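Stone bench notebook, Graststead
2025-07-23

12 shares | 7 comments

Sealer trial, second round

Castumano sent the new bottle with a letter. The letter says the sealer "locks out acids and oils" and lasts 4,000 wipe-downs. I asked Traian where the 4,000 comes from and he had already called them. The person on the phone said it was tested internally. On what stone? She would get back to him. That was in February and she hasn't.

For anyone reading this without the first round: marble is calcite. Acid dissolves calcite. A penetrating sealer goes into the pores and slows down liquids that would soak in and leave a stain. It doesn't put anything thick enough on top to stop lemon juice from eating the polish. So when a label says "acids" I want to know whether they mean the color of red wine or the acid in it. Two different kinds of damage, and the customer sees one mark and calls it a stain either way.

Didier thinks I am being unfair and that the chemistry may have moved on. Maybe. Then it should show up on the tiles.

Setup:

Offcuts from the Bogdan kitchen job, all from one slab, white with gray veining. Half polished, half honed at 800. Back and sides taped. Wiped with acetone, left overnight on the rack. Sealer put on by Darius from their own instructions, two coats, with the wait between coats they ask for. I stayed out of the application so that they can't say I rushed it.

Comparison tiles got the Zaretti we have used for years. Control tiles got nothing.

Darius marked the undersides with letters and kept the key in his drawer. I didn't know which tile was which until the scoring was finished. I would have liked a second blind scorer. Horațiu offered, but he had helped tape them and remembered two of the veins.
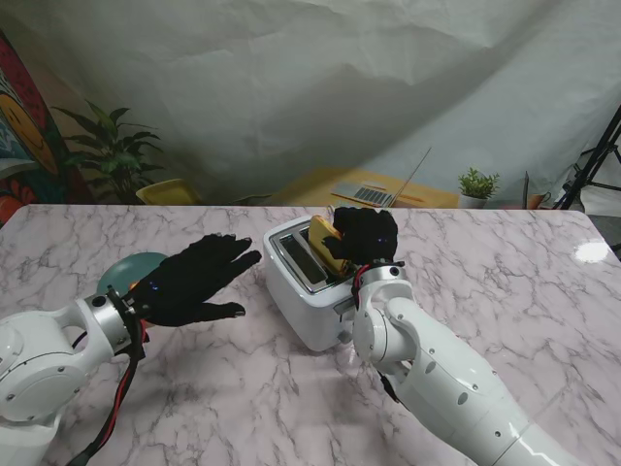 What went on the tiles

Olive oil, black coffee, red wine, lemon juice, white vinegar, mustard, and tap water as a dummy. Small drops, from a dropper, covered with a watch glass so they wouldn't dry out. One set was wiped after a few minutes. The other set sat until the next morning.

Lemon juice was strained. The first time around I didn't strain it and the pulp held liquid in one place and gave a nasty ring that had nothing to do with the product. That set is thrown out and I have crossed through the page.

Results, quick wipe

Oil: both sealers fine on polished. Control on polished had a faint dark spot if you knew where to look. On honed, the control was plainly dark and both sealed tiles were clean.

Coffee, wine, mustard: nothing worth arguing over on the color. The wine left a dull patch everywhere, sealed or bare.

Lemon: every polished tile etched. Castumano, Zaretti, bare. I held them under the window and then under the bench lamp and could not rank them. Darius gave me one of them twice to see if I would score it the same, and I did, so at least I am consistent.

Vinegar: same story, a little weaker.

Results, overnight

Oil got into the Castumano honed tile. A soft-edged gray spot, smaller than the control but there. Zaretti tile had none. Before anyone gets excited, this is one tile of each, and the Castumano piece had a vein running through the drop area. Veins drink differently. I want this repeated on clean ground before it goes in front of a customer.

Mustard yellowed both honed tiles. It came out of both with a poultice, slower on the bare one.

Lemon overnight was a crater on all of them. You can feel it with a fingernail.

The wipe-down claim

No way to do 4,000 here. We did 300 on one polished and one honed tile with a damp cloth and the neutral cleaner, Horațiu and I trading off, and water still beaded on both. That says the first 300 don't kill it. It says nothing about the rest. I also don't put much weight on beading. Water will bead on a greasy plate. A tile can bead nicely and still take oil overnight, and customers have been sold on the beading trick for as long as I have been in the trade.

If they have a rig that does the wiping I would like to know how hard it presses and what cloth it uses. Asked, no reply yet.

What kitchens really do to it

Zamfira made a point I think is better than most of this page. She said people ask us about wine and lemons, and then the complaints that come back are for other things: crumbs dragged under an appliance foot, a wet ring under a soap bottle, the dull path in front of wherever breakfast gets made. She pulled up the service calls and read me a few. Hardly any were a spill somebody noticed. They were slow wear in one spot.

A sealer does nothing for scratching. Calcite is soft and a grain of sand isn't. Same goes for toaster feet with grit stuck in them. A tray or a mat would do more for that patch of counter than another bottle.

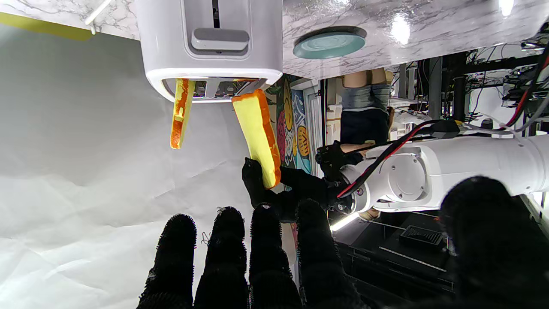
White toaster on the marble top, toy bread at the slots.

She wants a care sheet that says this. I agree, though I expect the front office will want it softened, the way "can etch" became "may show character over time" on the last one. I will not sign off on "character."

Cost

They want 300 for the trade case. Zaretti is less than half that for the same volume. For the extra money I can so far show no difference on quick wipes and a possibly worse result on overnight oil. Didier says their product smells less, which is true, and the crew working in occupied houses might care about that. Noted in its favor.

To do

- Repeat overnight oil on honed, away from veins, more tiles per product.
- Cut a few pieces from a different slab. Everything so far is from one block.
- 100 ml of the old Castumano formula is still on the top shelf. Traian thinks the new one is the old one with a new label. Run them side by side.
- Somebody other than me to write the drop schedule.
- Ask again for their test report. In writing this time.

Until then we keep using Zaretti, and the word "acid" stays off our quotes.

7 comments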